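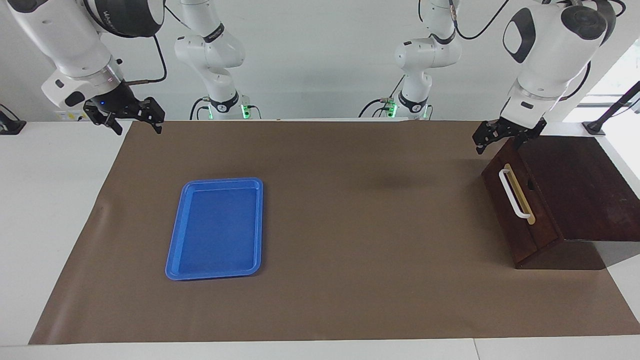 Glenys Hollis wrote on 25 Jul 2018:

> Dear colleagues,
>
> We have been asked to set out the small drawer units for the September intake and I should be grateful for a ruling on three matters before I place the order.
>
> First, the handles. The units we received under the Piras contract came with the handle running up and down the drawer front. The older ones have it lying flat. Are we to turn the new ones so that the whole stock matches, or leave them?
>
> Secondly, the paper. Our tables are white and mark easily. The guidance says "a suitable covering", and two of my rooms have read this as oilcloth.
>
> Thirdly, the trays. Is one tray to be issued with each unit, or one to each table?
>
> I should also like to know whether the drawers may be stored with the blocks inside them.
>
> With thanks,
> Glenys Hollis

Dear Ms Hollis, dear all,

Thank you for your message. Similar questions have come from other sites and the reply is therefore being sent to the whole list.

Handles. The upright position is now the standard one. It was agreed with Piras at the time of the second order and the drilling template was altered to suit. Units already in use with a flat handle should be left as they are until they are next in for repair. Sites are asked not to redrill the drawer fronts themselves. The front is thinner than it looks, and of the 100 units returned last year a good many had split along the lower screw hole. A loose handle may be tightened from inside the drawer with an ordinary screwdriver. If it works loose again within the month, please return the unit.

Paper. Oilcloth is not to be used on tables with drawer units. The covering intended is plain brown paper from the roll, laid in a single sheet, with the edge of the table left showing. It should lie flat. A sheet that has been folded for storage will keep its crease and the blocks will rock on it, so please cut fresh. The cut edge need not be perfectly straight. Paper is ordered from Listulier as before, under stock number 1517, and the roll should be stored upright.

Where a drawer unit stands on the paper it should be set to one side, with enough table in front of it for the drawer to come out fully. We have seen units placed so near the edge that the open drawer overhangs it.
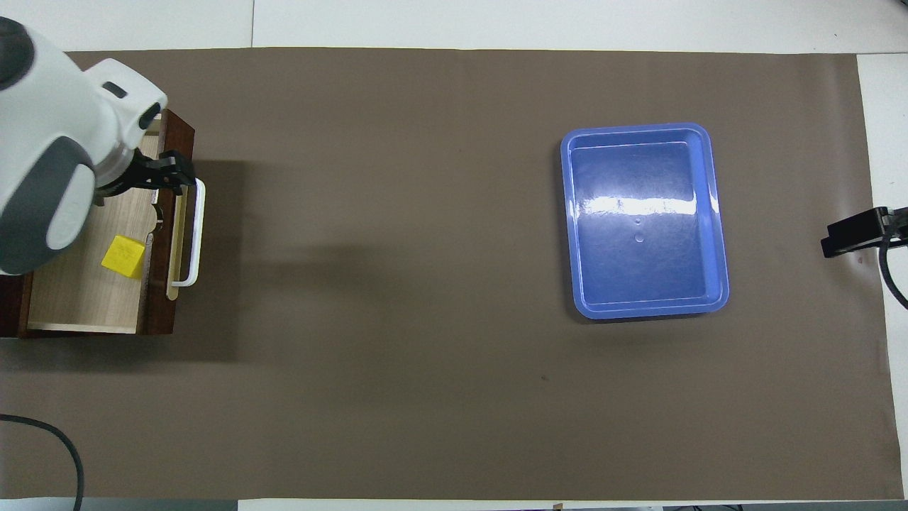 Wokside Stores List, Vol. 7, No. 90

Trays. One tray is to be issued with each drawer unit. The blue trays with the raised rim are preferred and should be put out empty. The clear ones from Ivar may be used up, but they will not be replaced. Light scratching of the base is to be expected and is no ground for withdrawal. A cracked rim is, and cracked trays should be discarded on site and the number reported with the quarterly return.

The tray belongs on the paper, on the side to which the drawer opens, leaving a clear gap between the two. It should not be pushed up against the drawer unit. Several rooms have been keeping the tray on top of the unit when not in use, and this has left rings in the dark finish which we have not been able to remove.

Blocks. A single block may be left in the drawer during a session. For storage the drawers should be emptied. The yellow blocks in particular are to be counted back into their bag, as we issued nearly 500 of them and the last return accounted for far fewer. Please do not make up the number with blocks from other sets. They differ slightly in size and some will not sit under the drawer opening when it is closed.

Cleaning. The outside of the unit may be wiped with a damp cloth. The inside of the drawer is pale and unvarnished and should be brushed out dry. Pencil marks will come off with a clean rubber. Spray polish is not to be used on any part, including the runners. A drawer that sticks may be rubbed along its lower edges with candle wax.

Orders for September should reach this office in the usual form, with the number of units, trays and rolls of paper entered on separate lines. Requests sent as replies to this message cannot be treated as orders. Sites which have already ordered flat handles need take no action, and the order will be amended here.

Ms Hollis's two rooms may return their oilcloth unused for credit, provided that it has not been cut. Cut lengths should be kept for the paint tables.

The written guidance will be corrected to read "plain brown paper" in place of "a suitable covering" when it is next reprinted. Until then, please attach a copy of this message to the inside cover.

Yours sincerely,

Stores and Equipment
Wokside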